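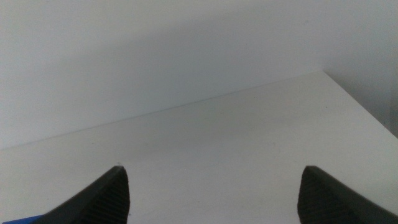
Saranya Mathew wanted to know why the water district had waited until July to tell customers on the east side of Sorkness that their pressure would change, when the valve work was approved in April. The answer she received at the district's public session was that the final settings depended on a flow test, and the flow test could not be scheduled until the Akinola Street main was back in service.

The main returned to service last month. Under the plan presented at the session, the district will divide its east side network into two pressure zones, with the boundary along the rail line. Homes on the lower side of the boundary will see a reduction of 10 pounds per square inch at the meter. Homes on the upper side will see no change.

The change affects 2,000 service connections. Of these, 134 are commercial or multifamily accounts with their own backflow assemblies, and the district will contact those account holders separately.

Negin Zarei, the district's distribution engineer, told residents that the lower zone has been running at higher pressure than its older pipe was laid to carry. Much of that pipe is cast iron with lead-caulked joints. High static pressure at night, when demand drops, puts the greatest load on the joints, and the district's repair log shows that most breaks on the east side were reported between midnight and 6 a.m.

"The pipe doesn't need to be replaced all at once if we stop overloading it," Zarei said. "Lower pressure also means that a leak of a given size loses less water until a crew gets to it."

Pressure will be controlled by two reducing valves in underground vaults, one at Akinola Street and one near the old creamery. Each vault holds a main valve for daytime flow and a smaller bypass valve for low flow at night. The valves are hydraulic and will hold their outlet setting during a power failure. A pressure logger in each vault will send readings to the treatment plant every 15 minutes. The vault work was done by Skiteck under a contract awarded last fall.

Fire flow was the subject of most of the questions. Marcus Kasprzak asked whether hydrants in the lower zone would still meet the requirement after the change. Zarei said the flow test measured 900 gallons per minute at the weakest hydrant in the lower zone, with residual pressure above the 20 psi minimum. Both main valves open fully when downstream pressure falls sharply, so the reduction does not apply during a fire draw.

Residents in the lower zone may notice weaker flow at upper-floor fixtures, particularly where the house plumbing is old galvanized pipe. The district advises customers who already have a pressure regulator on their service line to have its setting checked. A regulator set well below the new street pressure will need no adjustment. One set close to the old pressure may stop regulating and simply remain open, which does no harm but leaves it without a function.

Lawn irrigation systems are the other likely source of complaints. Spray heads spaced for the higher pressure may leave dry strips between them. Trinity Villanueva asked if the district would pay for replacement nozzles. It will not, although staff will take a pressure reading at an outside faucet at no charge if the customer calls to request one.

The reduction will be made in two equal steps, two weeks apart, to limit the disturbance of sediment in the mains. Some discolored water is possible after each step. Customers who see it should run a cold tap until it clears and should avoid washing light-colored clothes in the meantime.

Notices with a map of the zone boundary will be mailed with the next bill.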